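Can a Robot Put Away Your Clothes?

Chores for machines, part 2: laundry

A washing machine is a robot of a simple kind. It fills, spins and drains on its own. Folding is much harder, and most homes still do it by hand.

The trouble is that cloth has no fixed shape. A cup looks like a cup from any side. A shirt can be flat, rolled, twisted or inside out. Before a machine can fold a shirt, it must find the edges and choose where to grip.
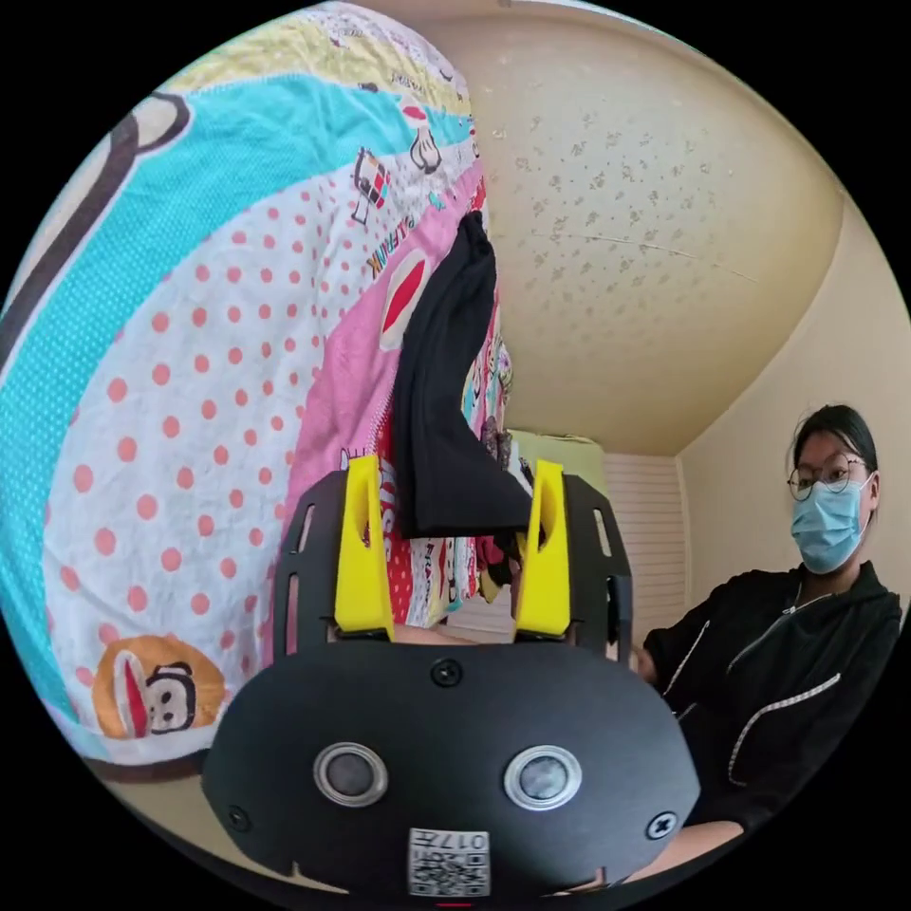 Black cloth between two yellow gripper fingers.

A gripper with two fingers can pinch, hold and let go. Your hand does more. It feels when cloth starts to slip, and it can tell one layer from two. Many grippers cannot feel this and must depend on cameras.

Machines learn folding from practice runs. At the Flesard lab, a folding arm named Tuveck was trained on 2624 runs, all with shirts and towels. It was then tested on 500 shirts it had not met before. It folded 368 of them well enough to stack. The rest came out crooked or had to be started again.

Speed is a second problem. Tuveck needs 50 seconds for one T-shirt — longer than many people take.

A bed adds more work. The blanket may have bright patterns, and the machine must tell a printed line from the real edge of a shirt. Dark cloth is difficult too, as its folds do not show up well.

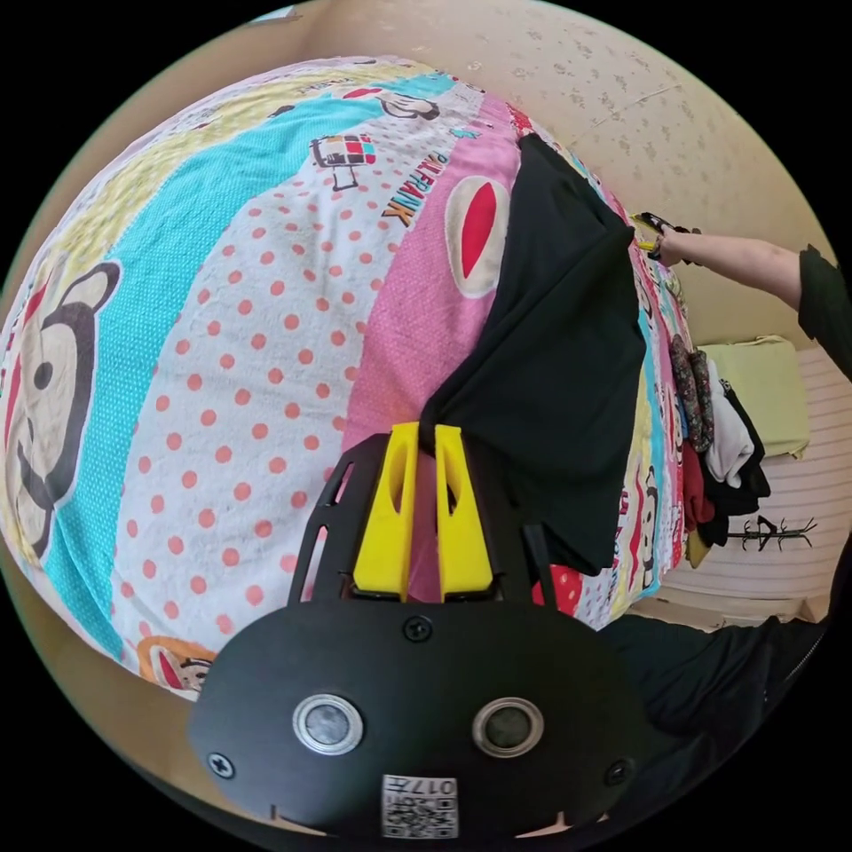

Can a robot do all the laundry in a house today?
Robots can do parts of it. Some can fold simple items, slowly and with mistakes. Sorting, folding and putting away every kind of clothing is still a job for people.

Word to know
Gripper: the part of a machine that takes hold of things.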